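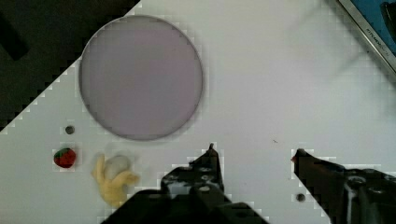 A mauve plate and a little toy strawberry on a white table.

4 min read

I'd been meaning to get to the Doden pottery open day for years, and this October I finally did it. The works sits on the flat land past Indisham, behind the old grain sheds, and by the time I found a park there was already a queue for the kiln tour. Go early if you can!

They make tableware and not much else: plates, bowls, a few mugs. The tour starts in the clay room, where it smells like a creek bank after rain, and then you follow the racks through to glazing. I could have stayed in glazing all day. The colour going on looks nothing like the colour coming out (a chalky pink bucket was labelled as deep green, and I asked twice to be sure). They had test tiles pinned along the whole back wall, hundreds of greys and blues and purples, with pencil notes under each one.

The big kiln is named Ďurica, painted on the door in neat white letters, and it holds 3,000 pieces when it's stacked properly. It was off for the day, so we were allowed to stick our heads in. Even the echo was good. The smaller one, Mimik, is used for trials and for anything the school groups make.

After that there was a hands-on session for $9, which got you a lump of clay, an apron and a turn at the wheel. Mine went up beautifully, then sideways. The girl next to me, who couldn't have been more than 8, made a perfectly centred bowl and wandered off to find her mum. I had another go and ended up with something I'm calling an ashtray, though no one in our house smokes.

The seconds shop is in the shed by the gate. I bought four side plates and a wonky jug, and spent longer than I'd like to admit choosing between two greys. The jug pours a bit to the left but I love it already.

Lunch was a sausage in bread and a very good slab of lemon slice. Parking is on the grass, so wear boots if it's been raining. They'll post my ashtray once it's been fired, and I've cleared a spot for it on the kitchen windowsill.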